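O cinzento que não é só cinzento

Quem escolhe uma cor para as superfícies da casa acaba quase sempre a olhar para o cinzento, e quase sempre o escolhe depressa. Em Firovgate, onde a loja Politis vende tintas e revestimentos para interiores, o catálogo deste inverno tem 20 cinzentos. Vistos na página, parecem repetidos. Vistos numa superfície grande, separam-se uns dos outros.

Loukia Tzavaras trabalha com cor há 9 anos e prepara amostras para clientes que estão a renovar cozinhas e escritórios. Pede-lhes que não decidam na loja. A amostra vai para casa e fica lá 3 dias, encostada ao sítio onde a cor vai ser usada, e só depois se fala de quantidades.

«As pessoas dizem-me que querem um cinzento neutro», conta. «Pergunto-lhes o que têm à volta. Um chão de madeira clara puxa para o amarelo, uma planta grande puxa para o verde. O neutro do catálogo foi visto debaixo de outra luz.»

Um cinzento mate de tom médio pode ir do verde-azeitona ao azulado sem que haja uma linha clara entre um e outro. Ao perto, a textura perde-se e ficam as manchas de tom, largas e de contornos fracos. Um ponto escuro, por pequeno que seja, chama logo a atenção. 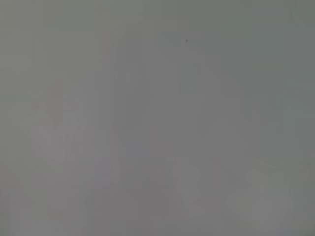

Stelios Manolakis discorda de tanta cautela e acha que, passada uma semana, já ninguém repara no tom da parede ou da bancada. Pintou o corredor de casa com uma lata que sobrara de outra obra e diz que voltaria a fazê-lo. Para ele, o que conta é a limpeza: se a superfície se lava bem, a cor serve.

Tzavaras conhece o argumento e dá-lhe razão em parte. Num corredor sem janelas, com uma só lâmpada, a diferença entre dois cinzentos próximos é pequena. Numa cozinha virada a sul, a mesma diferença nota-se de manhã e desaparece à tarde. Os clientes que voltam à loja para trocar de cor voltam quase todos por causa das cozinhas.

O acabamento também pesa na escolha. O mate espalha a luz e disfarça irregularidades, mas pede mais cuidado com as marcas de dedos. O acetinado limpa-se com menos esforço e devolve parte da luz da janela, o que deixa zonas mais claras a certas horas do dia. A linha Garkell, que a Politis recebe de um armazém em Lostberg, existe nos dois acabamentos, e a recomendação da loja é levar uma amostra de cada.

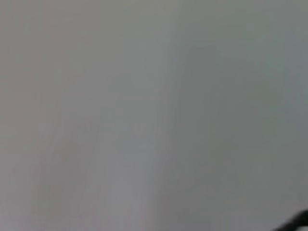

Entre o quase branco e o cinzento frio, as passagens de tom fazem-se sem arestas.

Antes de comprar, convém ver a amostra na posição em que a cor vai ficar. Uma placa deitada em cima da mesa recebe mais luz do que a mesma placa de pé, e muitos enganos começam aí. Convém também vê-la com as luzes acesas, já de noite, e afastar dela panos e caixas de cores fortes.

Quanto ao preço, um revestimento completo para uma cozinha pequena fica em 470 euros na Politis, sem mão de obra. As amostras são emprestadas e devolvem-se ao balcão. Em janeiro a loja recebe o novo catálogo, com os cinzentos arrumados por tom, dos mais quentes para os mais frios.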